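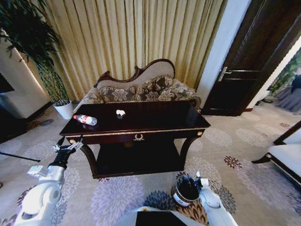 COMMUNIQUÉ DE PRESSE
Steltby, le 12/06/2021

Clostell lance « Vieux Matous », son réseau de familles d'accueil pour chats de plus de dix ans

Bonjour à toutes et à tous ! Je m'appelle Maricruz Aguirre, j'ai fondé Clostell dans ma cuisine avec deux caisses de transport et un vieux téléphone, et je suis ravie de vous annoncer l'ouverture de notre réseau Vieux Matous. Il y a un moment que j'en parle (mes proches vous diront : trop longtemps), et cette fois ça y est, les inscriptions sont ouvertes à Steltby et dans toutes les communes jusqu'à Boltdale.

L'idée est simple. Un chat âgé attend souvent bien plus longtemps qu'un chaton derrière la vitre d'un refuge, et il le vit mal : il mange moins, il se cache, et les visiteurs passent devant sans le voir. Dans une maison, sur un coin de canapé, il redevient lui-même. On vous confie donc un matou ou une minette pour quelques semaines ou quelques mois, le temps de lui trouver son foyer définitif. Et si vous craquez en route, vous êtes prioritaire pour l'adopter, évidemment !

Nous avons fait un essai tout l'hiver avec 17 chats. La doyenne, Praline, a passé deux mois chez un couple de retraités de Boltdale qui jurait ne vouloir « qu'un accueil, pas plus ». Elle y est toujours. Ils m'envoient des nouvelles tous les dimanches ou presque, et je ne m'en lasse pas.

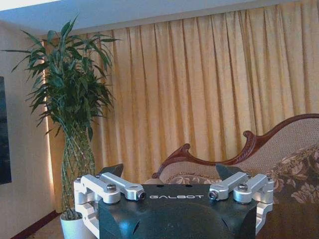

Ce que nous prenons en charge

Tous les frais vétérinaires, sans exception : bilan sanguin à l'arrivée, soins dentaires, traitements pour les reins ou la thyroïde, croquettes adaptées quand il en faut. Nous prêtons aussi la litière, les gamelles et une petite rampe pour les arthrosiques qui veulent encore grimper sur le lit (ils veulent tous grimper sur le lit). Vous n'avancez rien, la clinique Lodhi nous facture directement.

Pour financer le démarrage, notre collecte de printemps a réuni 3 375 euros. Je ne m'y attendais pas du tout et j'en profite pour remercier chaque personne qui a glissé un billet ou une pièce dans la boîte. Cette somme paie les premiers bilans et le stock de médicaments jusqu'à la fin du mois d'août. 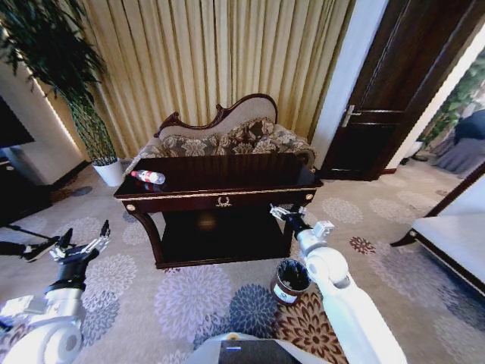 Qui peut devenir famille d'accueil ?

Nous cherchons 30 foyers pour cet été. Il vous faut une pièce calme, un peu de patience les premiers jours et l'envie de donner un comprimé de temps en temps (on vous montre comment faire, avec un peu de pâté ça passe très bien). Un appartement sans balcon convient parfaitement. Vous avez déjà un chien, des enfants, un autre chat ? Dites-le-nous, certains de nos pensionnaires adorent la compagnie et d'autres la détestent franchement, alors on prend le temps d'accorder les caractères.

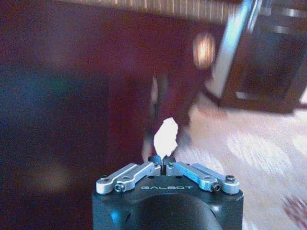
Avant chaque placement, je passe vous voir chez vous ou nous faisons connaissance par téléphone, comme vous préférez. On parle de vos horaires, de vos vacances, du chat que vous avez eu enfant... Je suis bavarde, prévoyez un café ! Ensuite, vous rencontrez votre pensionnaire à notre local, et vous repartez avec lui seulement si le courant passe.

Les personnes qui ne peuvent pas accueillir peuvent parrainer un chat : 85 euros couvrent son bilan d'entrée, et vous recevez de ses nouvelles pendant tout son séjour.

Contact presse et inscriptions

Maricruz Aguirre, association Clostell, Steltby. Je réponds moi-même aux messages, en général le soir, une fois tout le monde nourri. Les journalistes qui souhaitent rencontrer une famille ou un chat sont les bienvenus, il suffit de me prévenir la veille.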